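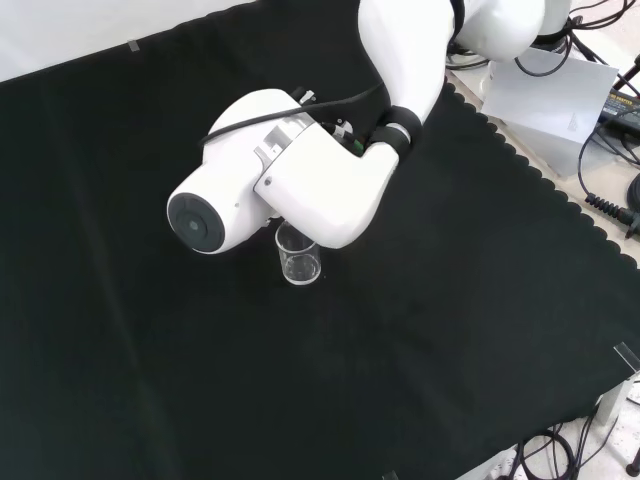 Photo: Lachlan Tamihana / Grimshaw

Table Setup and Glassware, Grornavthorpe Workroom

The Grornavthorpe workroom is a single bench room on the ground floor of the Fendunden building. It is used for small glassware trials under the Jovo project. Floor area is 600 square feet. The gallery covers the covered table in its working state, with notes on the cloth, the glass and the paperwork. Text by Duván Montoya, page updated 3/3/24.

Beaker on black cloth, bench side.
Small clear glass beaker, short form, thin rim, empty. Dark fabric is the standard backing for clear glass in this room. The base gives a faint reflection on the cloth, and the rim reads well against it.

Cloth, general.
Black, with a scalloped border along one side. The cloth is laid at an angle to the table and left with soft folds, mostly toward the left. Pressing is not part of the setup. The table covers were replaced in October, and the older gray ones are kept for storage wrapping only.

Fixing.
Clear tape, short strips, at the edges of the cloth. One strip holds a corner. Clips were tried first and dropped – they stood too high and caught on sleeves. Tape is renewed whenever the cloth is moved. Residue is taken off the tabletop with warm water and a plastic scraper.

Tabletop beyond the border.
Light-colored surface, left uncovered past the scalloped edge. A sheet of white paper lies on it at an angle, with small print near one corner. A black power adapter with a small label sits close by. Paper stays on the bare surface and does not go on the cloth.

Background.
Plain white behind the table. The room has no colored surfaces at bench height, by choice of the first tenants, and the current users have kept it that way.

Notes on the glass stock.
The Jovo shelf list runs to 3,438 entries, of which 1,000 are small clear pieces suitable for the covered table. Pieces are drawn in trays of 18 and returned to the same tray. Chipped rims are logged by tray number and the piece is withdrawn. Markings in wax pencil are removed before return.

Use of pictures.
Free for teaching and internal reports with the credit line as shown. Larger files are held by Lachlan Tamihana at Grimshaw. Requests should state the page title and the intended print width – no other details are needed.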